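4.2 Heritage halls as places to hold a gathering

When we began visiting the venues in our study, we had rather expected the oldest buildings to be the hardest to book and the hardest to use, and we were pleased to find the picture a good deal more mixed than that. The Verhoeven Rooms in Jikstead, for instance, have kept their pressed-metal ceiling and their lovely deep window sills, and yet the hall takes a seated dinner for 149 guests without anyone having to shuffle sideways between the chairs (the fire certificate allows no more, and the staff keep to it cheerfully). Grurkton Hall is much smaller, and its neighbours are close, so music stops early there, but it remains a favourite for christenings, choir suppers and the quieter sort of wedding.

Over the two seasons we followed, hirers told us again and again that they had chosen a building for its colour and character and had then stayed loyal to it for its kitchen. We hadn't thought to ask about kitchens at all in our first round of visits, and we went back to put that right. At Sadunetti House the servery opens straight onto the ballroom, and caterers spoke of it very warmly indeed. At the Verhoeven Rooms they must carry everything along a passage and down 5 steps, and more than 30 of the hirers who wrote to us mentioned those steps, mostly with affection.
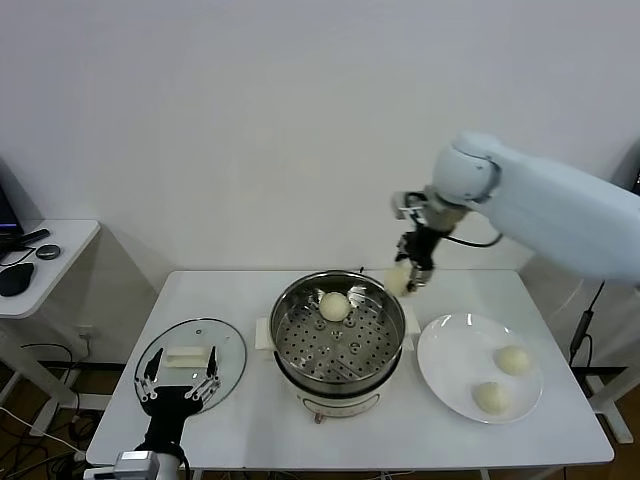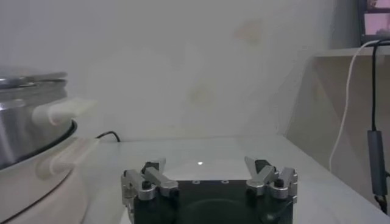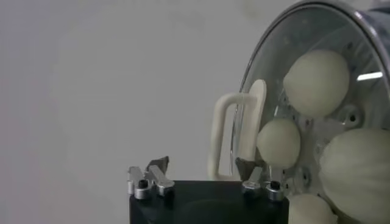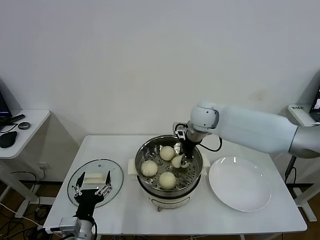

Figure 6. White table against a plain wall; steamed buns and an electric steamer in the first and last views.

Which of the halls was best liked for large weddings?

The Verhoeven Rooms, by a comfortable margin, with hirers praising the ceiling, the generous windows and the room for a long seated dinner. Sadunetti House came next, mainly on the strength of its servery.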